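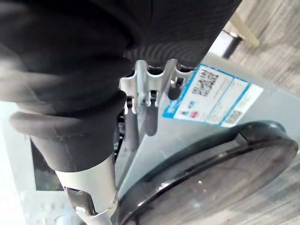

1/ Doing the laundry corner in the Brunwood flat this week. Everything goes in a thread so I can find it again in July when the other flat needs the same.

2/ The washing machine first. I read the sheet before touching anything. Spin speed options on ours are 1000 and nothing, so towels go on 1000.

3/ It stands at an angle to the right-hand wall. Square to the wall looks tidier, but I can't get at the door properly with a basket in my arms.

4/ The vanity is the Misby, dark grey, on thin black legs. You can get a mop underneath — main reason I chose it. White basin, pale grey stone-look top. Pink towel is on the wall beside it.

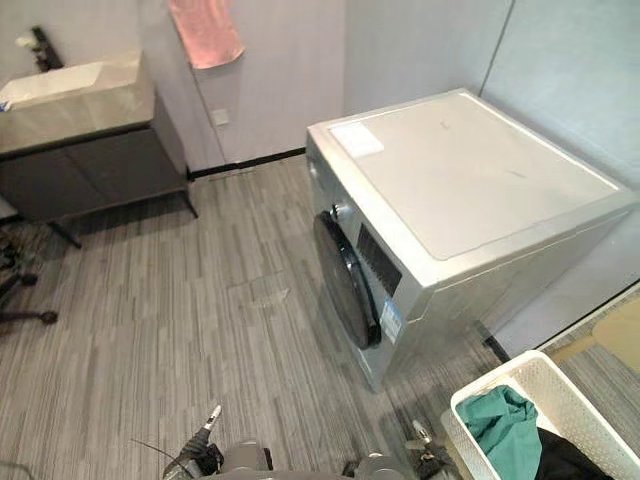
5/ Floor in here has the long grey stripes. It hides fluff well. It doesn't hide scuffs, so I'm going over those with a damp cloth on Friday.

6/ Clothes next. White woven plastic basket, sitting on top of the small nightstand so I'm not bending down to it. Teal at one end, black at the other. The black gets its own wash.

7/ Nightstand has two drawers. Pegs in the upper one, spare cloths in the lower. The half-round bin goes just behind it — flat side to the wall, for fluff and tags.

8/ Bubble wrap is being kept for the Granström mirror. The tape on the carpet needs to come up slowly, from one corner. 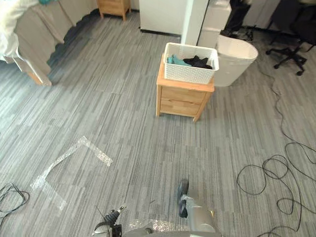 9/ Still to buy: a lid for the basket and a bath mat. Total so far is 87, mostly the bin and the nightstand.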